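Pritchard Ridge 51K adds a night start, and I've already signed up

I said I was done with the Pritchard Ridge 51K after last year. I said it out loud, in the parking lot, with my shoes off, to anybody who'd listen. Then the email came in Wednesday morning and I had my credit card out before the coffee was ready.

So, the news: the race is getting a second start. The regular field still goes off at 6 a.m. from the Oltar trailhead, same as always, but this August there's also a 9 p.m. wave the night before, running the same course in the dark. It's capped pretty tight, and race director Effie Farquharson told me on the phone that she expects it to go fast.

"People have been asking me for a night race for 4 years," she said. "I kept telling them the Gistard descent was a bad idea with a headlamp. Then I went and ran it with a headlamp, and I had a great time, so I had to shut up."
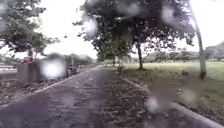 If you haven't met the Gistard descent, it loses over 1,000 feet on loose rock, and it comes late enough that your quads have already filed a complaint. I fell on it last year in broad daylight (left hip, big purple bruise, very impressive at the office). Farquharson says the night wave will get reflective flags the whole way down and a crew at the bottom with soup. I'm choosing to focus on the soup.

A few other changes to know about. The Trulia Creek aid station is moving up the hill to the old fire road, so you'll hit it before the long climb and can fill your bottles there. I love this one, I ran dry on that climb two years in a row! Cutoffs are the same for both waves. Pacers are allowed at night from the fire road on, and everybody in the night wave has to carry 2 lights and show them at check-in. Drop bags go to the Gistard station only.

Day runners can switch to the night wave without paying again, as long as there's room. You have to email the race to do it, the sign-up page won't let you (I tried, and ended up almost registering twice).

My training so far is mostly going out after dinner with a headlamp and getting scared by deer. My husband thinks I should try staying up past ten on a normal night first and see how that goes. He's crewing, so he has to be awake too, and I've reminded him of that.

Registration is open for both waves now, and bib pickup is at the Oltar trailhead starting at 4 p.m. the day of the night start.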